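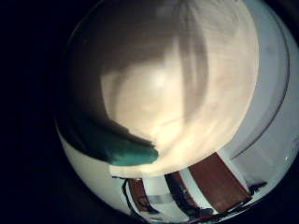
Werksbesuch bei Ploltance – Keramik und Geschirr, 2. Mai

Bin gestern erst spät heimgekommen, deshalb nur schnell die Notizen. Treffpunkt Tor 2, neun Leute, Gus Achterberg natürlich wieder ohne Anmeldung. Durfte trotzdem mit.

Erst der Vorführraum. Helle Sachen, viel Creme und Weiß, alles rund. Glatte Wölbungen, bei manchem Stück feine Schlieren schräg drüber, wie gebürstet. Gefällt mir besser als ganz gleichmäßig. Frau Stojanović vom Werk meinte, das wollen die Kunden inzwischen so – vor ein paar Jahren ging sowas noch in die zweite Wahl.

Dann die Glasurhalle. Laut, warm, Kittelpflicht. Über 300 Schalen am Tag, im Februar weniger wegen Ofenumbau. Clyde Obi wollte alles über die Brennkurve wissen, wir anderen standen rum und haben geschwizt. Fotografieren in der Halle leider nicht erlaubt.

Dekorabteilung nur durch die Scheibe gesehen. Schade.

Mittag in der Kantine: Linsensuppe, gut. Kaffee eher nicht.

Nachmittags noch Werksverkauf. Ich zwei Schüsseln, innen weiß glänzend, Eldana eine Teekanne und ganz viele Untertassen, die sie dann im Bus auf dem Schoß hatte. Kartenzahlung ging nicht, also vorher Bargeld holen! Der nächste Automat ist am Bahnhof.

Rückfahrt mit Umstieg, Anschluss verpasst, halbe Stunde am Bahnsteig gestanden. Nächster Besuch ist Drundik, Termin kommt noch. Wer mitwill, bitte bei Eldana melden, nich bei mir.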